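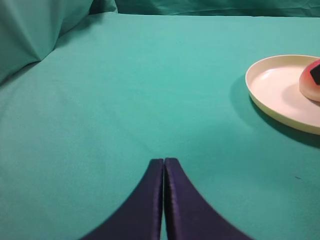
Com que frequência devo usar a máscara de LED Gomix?
Três vezes por semana, sempre com a pele limpa e seca. Cada sessão dura 6 minutos, e a máscara desliga sozinha no fim!

4. Primeira utilização

4.1 Ligue o cabo à base e espere que a luz fique fixa. A primeira carga é a mais demorada, mas vale muito a pena deixá-la completar.

4.2 Lave o rosto com um gel suave e seque sem esfregar. Retire as lentes de contacto. 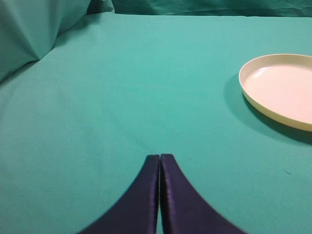 4.3 Ajuste as duas fitas laterais até a máscara assentar sem apertar a testa. Se sentir pressão no nariz, troque a almofada pela mais fina (vem na bolsa, junto ao cabo).

4.4 Prima o botão durante dois segundos e escolha o programa. O Ladefoged, de luz vermelha, é o nosso preferido para começar: muito confortável e ótimo para conhecer o aparelho com calma.

Nota: um leve calor na pele durante a sessão é normal.
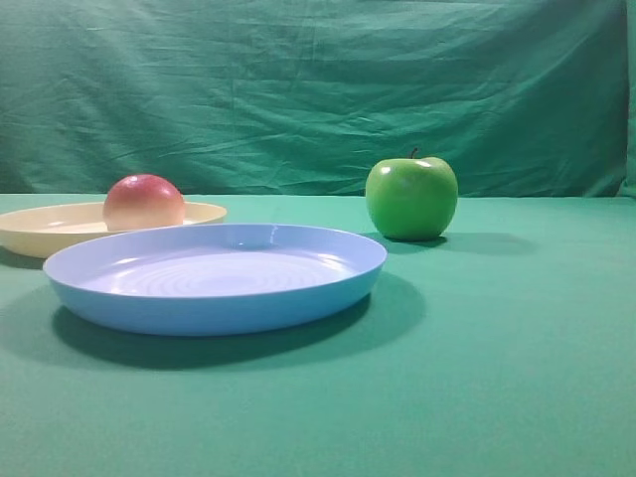 4.5 Terminada a sessão, aplique o seu hidratante habitual. Guarde os ácidos e o retinol para as noites sem máscara.

Cuidado: não utilize a máscara se tiver epilepsia, se estiver a tomar medicamentos fotossensibilizantes ou se fez um peeling recentemente. Em caso de dúvida, fale primeiro com o seu dermatologista.

5. Limpeza e arrumação

5.1 Desligue o aparelho e passe um pano macio ligeiramente húmido na face interior. Nunca use álcool nem acetona.

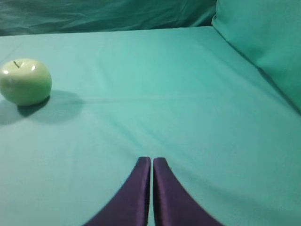 5.2 Deixe secar ao ar antes de fechar o estojo. As almofadas de silicone saem com um puxão suave e podem ser lavadas à mão com água morna.

5.3 Se a luz da base piscar 8 vezes seguidas, reinicie a máscara e consulte o código 268 na tabela de avisos.

Manual Gomix, Brasudska. Revisão de 26/10/25.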